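Is it going to do my dishes or what?

Okay, so I promised a few of you I'd write this one up, and then October got away from me. My sister-in-law forwarded me another one of those "your next housekeeper is a robot" articles, with the subject line "FINALLY," and I wrote back something snippy and then felt bad about it. So consider this the longer, nicer answer.

Some background if you're new here. I cleaned vacation rentals for a long time before I started working the front desk at Brestell, so I have Opinions about chores. I know how long a kitchen takes. I also own more gadgets than is reasonable for a one-bedroom apartment, and the current favorite is my Zosby, the little round vacuum that lives under the couch. I love it. It has eaten 3 phone chargers and the fringe off my good rug, and I still love it, because I come home and the floor is done.

But the Zosby does one thing. It goes along the floor, and when it meets a sock it gets stuck and beeps at me. It doesn't pick up the sock! And picking up the sock is the chore. If you've ever cleaned for a living you know the vacuuming is the easy part (you put your headphones in and go) and what eats the afternoon is everything you have to do first. The cups on the nightstand, the wet towels, the pan somebody left "soaking," the nine things on the counter that all belong in different places.

That's what I look for now when I read about home robots. Can it deal with the counter? I went down a real hole on this over the summer, videos and papers and some very long forum threads, and my feeling at the end of it was much more hopeful than when I started, with a big fat asterisk.

The hopeful part is that arms have gotten good. There's a folding machine called the Trollow that one of the rental companies near me was trying out for towels, and I got to go stand next to it for a while. It's slow. I fold a bath towel in the time it takes that thing to find a corner. But it did find the corner, over and over, and it was still folding when I left to go get lunch, and I can't say I've ever wanted to fold towels straight through lunch. The manager told me they'd run 762 towels through it and had to step in on a lot of the early ones and hardly any of the later ones. I'd take that in a new hire.

The asterisk is that a towel is a towel. You know what's coming. A kitchen is a different animal, because everything in it is a different shape and wants to be grabbed a different way. A bottle lying down is one grip and a cup standing up is another, a slice of something flat is a third, and a colander is mostly edges and holes. So a lot of the practice goes on with play food and play pots, the same stuff my niece has in her room, and I think that's smart. You can't burn anything, you can't break anything, and the problem of getting the bread to the toaster oven is still sitting right there. 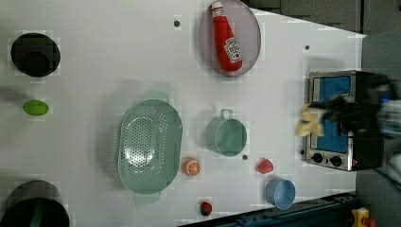
And bread is harder than it sounds. You have to pinch it enough to hold it and line it up with an opening that's not much bigger than it is, and you have to do it with your own hand blocking the view. I do this half asleep every morning and have never once given myself credit.

So where does that leave us? I asked my friends at the Lai, which is the coffee place under my building, what they'd pay for a robot that could clear and wipe the counter, just that, no cooking. The guesses were all over the place but most people landed on up to $2000, and they'd want it to work while they were out. I'd pay it too. I'd probably go a bit higher if it did the sheets (fitted ones included, don't cheat).

I don't think we're getting it this year. I could see the shops and the hotels getting theirs first, where it's the same towel and the same table all day long, and the rest of us a good while after. In the meantime I've moved the charger basket up onto the shelf, and the Zosby has gone 2 whole weeks without eating anything. If any of you have one of the newer vacuums with the little arm on it, please tell me in the comments whether it really does socks, because I have a birthday coming up and people keep asking what I want.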